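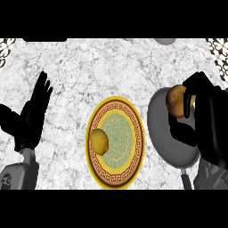
Robotik-AG: Bilder aus dem Projekt »Tralo«

18. März 2018

Seit dem Herbst arbeitet die Robotik-AG an einer Küchenaufgabe für zwei Roboterarme. Geübt wird in der Simulation, im Computerraum und an 4 Rechnern. Die AG hat 16 Mitglieder aus den Klassen 9 bis 12. Auf dieser Seite sammeln wir Bilder aus den einzelnen Arbeitsschritten. Neue kommen dazu, sobald eine Gruppe fertig ist.

Aufgabe »Pluna«: Zitrone und Kartoffel
Die linke Hand ist offen und leer, die rechte hält die Kartoffel über der Pfanne. Die Zitrone liegt auf dem Teller mit dem gelben Rand.

Zur Aufgabe
Die Kartoffel soll in der Pfanne abgelegt werden, ohne dass der Teller verschoben wird. Jede Gruppe hat dafür 200 Versuche, die Auswertung läuft mit unserem Programm »Astex«. Die Startpositionen werden vor jedem Durchgang neu ausgelost.

Gruppen
Gruppe »Fang« schreibt die Steuerung der Finger. Die übrigen Gruppen kümmern sich um die Armbewegung, die Auswertung und die Gestaltung der Arbeitsfläche.

Termine
Die Ergebnisse stellen wir im Juni beim Projekttag in der Aula vor. Wer im nächsten Schuljahr mitmachen möchte, kann sich dort in die Liste eintragen. Vorkenntnisse im Programmieren sind nicht nötig.

Zurück zur Übersicht der Arbeitsgemeinschaften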